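June 30, 2020

Woke before the alarm again. The kitchen was already warm, so I opened the back door and the window over the sink and drank my coffee standing up. The tomatoes need tying. Two of the stakes have leaned over toward the fence and I put it off again.

The main job was the seed order and the letter to the landlord. I have been going back and forth with him over the water bill since spring. He says the meter is read by Utis and he only passes the number along. Utis says the meter belongs to the building. I wrote it all out on one page, with the dates of my calls, and asked for the 56 dollars back. If he says no I will ask again in September when the lease comes up. I made a copy and put it in the blue folder.

Walked to the post office. There was a line outside, people standing well apart, and it moved slowly. The woman ahead of me had a parcel tied with kitchen string and they made her tape it. I bought stamps and came back the long way, past the school. The grass there has not been cut in weeks. A man was hitting a ball against the gym wall and stopped until I had gone by.

Lunch was bread, the end of the cheese and a cucumber. Then I did the bedroom things I had been leaving. The cream knit needs to be put up for the summer.

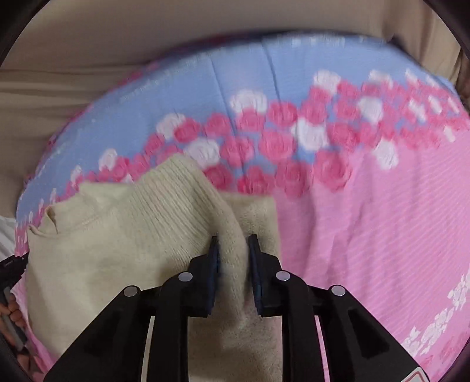 Afternoon

Réka Pap called at two. She is still in Cutville and does not expect to get away before the fall. Her mother is better and eating properly. They have been playing cards most evenings and her mother wins. Réka asked if I was still reading the Vörös book. I said I was on page 200 and did not like the brother any more than I had at the start. She said to keep going. She would not say what happens to him.

She also asked about work. I told her there was nothing new. We have been at home since March and the hours are the same, but I finish later than I used to. The manager wants everyone to use Rater for the weekly reports. I tried it for an hour yesterday and lost one report, so I typed it over and sent it by email the way I always have. No complaint so far.

We talked for about 3 hours, which is long even for us. My ear hurt afterward. I forgot to ask for the plum cake recipe and will have to write to her.

It clouded over toward five but no rain came. I watered the beans and the pots on the steps. Something has been eating the lower leaves of the beans. I looked under them and found nothing, so it must come at night. I may try going out with the flashlight.

Supper was rice and the rest of the soup. Paid the phone bill. Read until the light went, got to the part where they sell the house, and the brother was no better. It is too warm for anything but a sheet, though I like having the quilted one near.

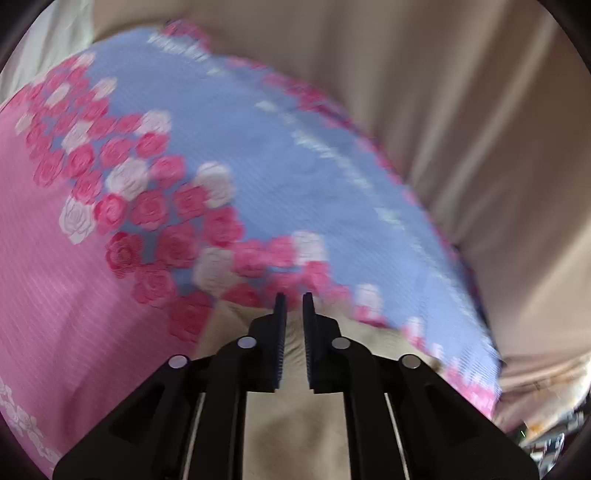
The rose blanket, folded.

To do tomorrow: tie the tomatoes, write to Réka about the cake, buy dish soap and lamp bulbs, and call the dentist before noon. Bed at ten thirty with the window open.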